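Minutes of the Shared Kitchen and Crockery Meeting, Hadell House, Prekcombe

Held April 28, 2026, in the upstairs dining room, the downstairs one being full of chairs.

The meeting opened late, on account of the soup. Eleven residents were present at the start and nine at the end, which the secretary records as a personal best. Apologies were received from the second floor as a whole. They did not sound sorry.

1. Minutes of the last meeting

Approved, after the word "hurled" was changed to "set down firmly" in item 4. The resident who did the setting down asked for it to be noted that the bowl survived. It is noted. The handle of the soup ladle did not, and a new ladle is still wanted.

2. Money

The kitchen fund stands at $387. Out of this we owe $67 to El Sherbiny for the replacement sink strainers and the big box of dishwasher salt. It was asked why we buy dishwasher salt when we have no dishwasher. There was a silence. The salt will go back if El Sherbiny will have it, and the bill will be paid either way before they stop being nice to us.

A proposal to spend $187 on a matching set of dinner plates from the Venotport catalog was put forward and discussed under item 3, where it took up most of the evening.

3. The plates

It was agreed some time ago that the plates were "a mixed lot." The meeting now had a chance to say what it meant by that. The house plates have come down to us from people moving out, people moving in, two yard sales and at least one wedding. No two of them stack properly. The tall pile by the stove leans, and residents have started taking from the middle, like a magic trick.

Three positions were put.

The first was that we should buy the Venotport set, give the old ones away, and live like adults. The set is plain white. The speaker had brought the catalog page and passed it around, and it came back with gravy on it.

The second was that the old plates are the only interesting things in the kitchen and that plain white shows every scratch. This speaker holds that you can tell whose turn it was to wash by which plates are clean, as everyone does their favorites first. Several people looked at the floor.

The third was that we should do nothing, which is our usual policy and has served us well.

A short argument followed about whether the plate with the Chinese characters is for eating off or for looking at. Half the room has been eating off it for years. It was pointed out that the characters are in the middle, so you have to finish your dinner to see them, and this was felt to be a good arrangement for children. The plate with the little cartoon was defended at more length than any other item of business tonight. It stays. Anyone wishing to reopen the matter should bring a sandwich.

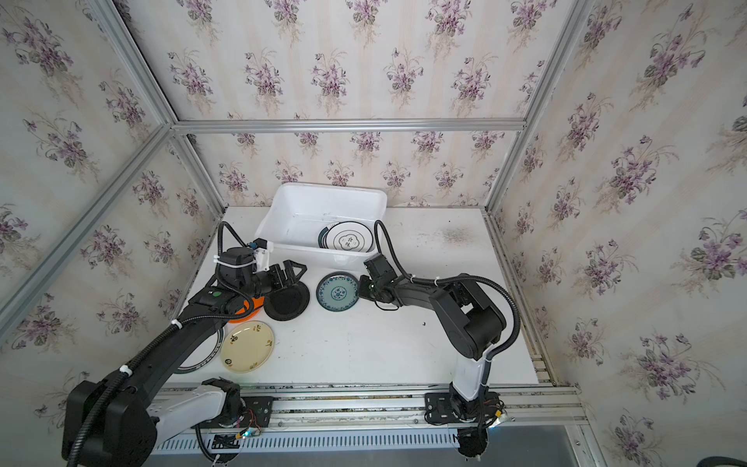
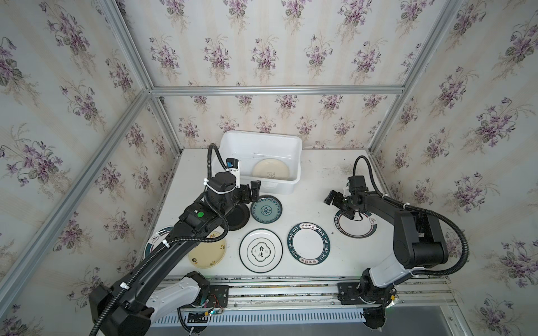

Minutes and pictures: the House Secretary

On washing up, the meeting turned to the white basin. The basin is where plates go. It has been where plates go for as long as anyone can remember, and yet plates continue to be found on the table, next to the basin, within easy reach of it. In the first picture the blue-rimmed plate has made it in and the black one has not. In the second it is the turn of the cartoon plate to be in, and the one with the green rim to be out. The secretary draws no conclusions, but would like it known that the basin is not a suggestion.

There was a complaint that plates put in on a slant get knocked by the next one. There was a second complaint that plates laid flat take up all the room. Both complaints came from the same person. After some back and forth it was agreed:

Plates go in the basin one at a time and are let go of gently.
Large plates before small.
Scrape first. This means into the bin with the lid, and the lid goes back on.
Nothing goes in the basin that belongs to the cat.

The vote on the Venotport set was four for, four against, with one resident asleep. Under the house rules a tied vote means no. The $187 stays where it is, and the catalog page has been thrown out because of the gravy.

4. Stains

The dark mark toward the back right of the white table, which shows in the first picture, was raised again. Baking soda has been proposed, and lemon, and a tablecloth. The tablecloth was the favorite, being the only one that involves no scrubbing. It was then remembered that we own a tablecloth and that it looks worse than the table. Referred to the next meeting, where it will be very happy among its friends.

5. The wallpaper

A resident asked if the violets could be painted over. The secretary has been asked to record the response as "mixed." In favor of the violets: they are cheerful, they hide splashes, and they were there first. Against: they are on every side of you while you eat. One person said they had lived with them so long they now saw faces in the bunches, and the chair moved us along.

No paint will be bought. If anybody finds a leftover roll of the same paper, please hand it in, as the patch in the hallway is currently covered by a calendar turned permanently to August.

6. Paper napkins

We have 1000. They came in one carton and were meant to be 100. The supplier has been told and does not seem to mind, so it looks as though we have paid for them. Residents are asked to be messy. They may also take a pack up to their rooms, where they should not be used as stationery, coffee filters, or a present for somebody's mother.

7. Any other business

The kitchen drawer that sticks still sticks. The trick is to lift and swear.

The fridge shelf marked "everyone" is to be understood as food for everyone. The shelf below it is not. A tub of olives has been moved between the two on several occasions and its status is now unclear. Whoever bought it has until the next meeting to say so.

It was asked who keeps putting the good knife in with the spoons. No one came forward.

A request for quieter plate stacking after ten at night was agreed by all present, including, the secretary noticed, the main offender, who voted with both hands.

Actions

Pay El Sherbiny the $67 and ask about the salt. Treasury.
Find a ladle, price no object up to five dollars. Third floor.
Re-stack the pile by the stove so that it stands up unaided. Everyone who voted for keeping the old plates.
Try lemon on a small part of the stain. The resident who brought it up.
Olives. See above.

The next meeting will be downstairs if the chairs have gone, and upstairs if they haven't. Please bring your own mug.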